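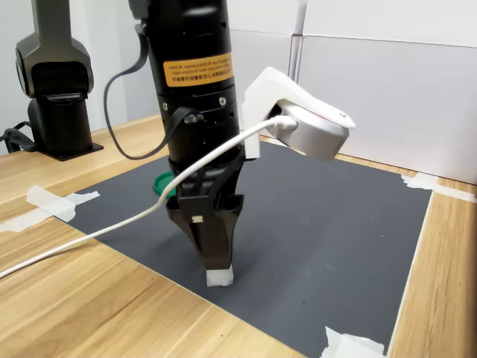

Bekard two-finger gripper and wrist camera kit: long-term review

Updated 14th June

Verdict up front: good mechanics, poor failure behaviour. If the Bekard loses its data link while holding a part, it opens. It does this at any height and with no audible warning. Anyone planning to work with glass, hot parts or anything heavier than a foam block should read the section on the release fault before ordering.

What was tested

The kit consists of the gripper, two fingers with ridged pads, a wrist camera, and the leads for both. We bought ours through Cononau and fitted it to one arm of a two-arm bench at our Plasgate workshop. Motion runs through Okoro, the control package we use on everything else in the building. No changes were made to the gripper settings apart from finger speed, which was lowered by one step.

The task was a plain pick and place. A small foam cube is picked from a dark mat, lifted, carried to a round plastic lid and set down inside the rim. The cube weighs next to nothing, so payload is not a factor in anything that follows.

Fitting

Mechanical fitting is straightforward. The flange pattern is standard, the screws supplied are the right length and the housing seats flush. The manual runs to 106 pages and spends two of them on cable routing, both of which assume a bare arm with nothing bolted to the side of it. Ours carries a bracket, and the routing shown does not work with it. We ended up with an outside loop.

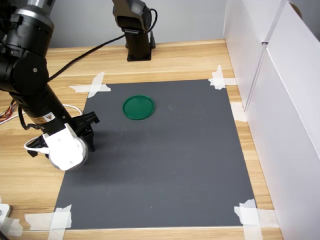 Jaws slightly open over the left of the mat, lid further back. The thin white cable loops around the wrist.

Finger alignment was good out of the box. The tips meet cleanly, and after a fortnight of use we could measure no side play worth reporting. Repeatability of the closed position is better than the gripper it replaced.

The release fault

We logged 146 cycles. Nineteen ended with the cube somewhere other than in the lid. Eight of those were ordinary slips, where the pads closed on a ragged corner of the foam and lost it on the lift. We would expect that from any parallel gripper on soft stock, and a slower close reduced it.

The other 11 were different. In each case the Okoro log shows the gripper dropping off the bus for a fraction of a second, then coming back and reporting itself as open. The arm carried on along its path holding nothing. No fault was raised, and the status light went from green to green. Without the log we would have put all of these down as slips.

The cause of the dropout is strain on the connector. With the wrist turned toward the front of the mat the outside loop pulls tight, and the plug has no latch. Pulling gently on the lead by hand at standstill reproduced the release every time we tried it.

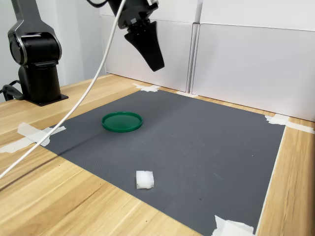 Cube toward the front edge of the mat, well in front of the lid. The white cable crosses the mat's left corner.

A loose plug is a nuisance and can be fixed with a clamp. The response to it is a design decision, and in our view the wrong one. A gripper that loses its command signal should hold its last position until told otherwise, or at the very least offer that as a setting. The Bekard re-initialises on reconnection, and the first step of initialisation is a full open stroke. The manual mentions this once, in a table near the back, with no caution mark beside it.

There is a second hazard in the same behaviour. The open stroke is made at factory speed, whatever speed the user has set. If a hand is beside the fingers when the link returns, they will move outward quickly and without notice. Isolate the gripper supply before touching the lead. Stopping the arm in Okoro is not enough, as the gripper draws its power separately.

The camera 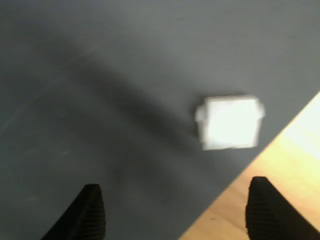
The wrist camera would be the best part of the kit if its automatic exposure could be trusted. On a dark mat it settles for the mat and lets anything pale burn out. We wrote a small check to catch the silent releases, looking for a white patch between the fingertips after each lift. It worked at standstill. During moves it was unreliable: with the fingers wide apart, a white object lying on the mat beyond them still falls in the gap as the camera sees it, washed out in the centre and with doubled edges from the motion blur. Our check passed that as a held part more than once. Fixed exposure improved the washed-out centre and did little for the blur. We now pause the arm before checking, at a cost in cycle time.

Workarounds

Clamp the data lead to the wrist housing so that no load reaches the plug. Leave a generous loop and run the wrist through its full turn by hand before powering up.

Poll the gripper's uptime counter. It resets on every dropout. In Okoro this can be tied to a protective stop, and with that in place the arm halts on a dropout instead of finishing an empty move.

Do not use finger position alone as proof of grip. A small part and a missed part read too close together.

Since clamping the lead we have had no further dropouts, though the underlying behaviour has not changed and a broken wire would still open the fingers.

Support

Cononau answered within two days and offered a replacement lead, which we accepted. It has the same plug. Bekard confirmed that opening on reconnection is intended and said a hold option is under consideration. No release date was given.

Pros: stiff, well-aligned fingers; sensible flange; good pad wear.
Cons: opens on link loss; unlatched connector; no fault raised; camera exposure.

Suitable for light bench work with the lead clamped and the counter monitored. Not recommended for shared spaces or for any part that must not be dropped.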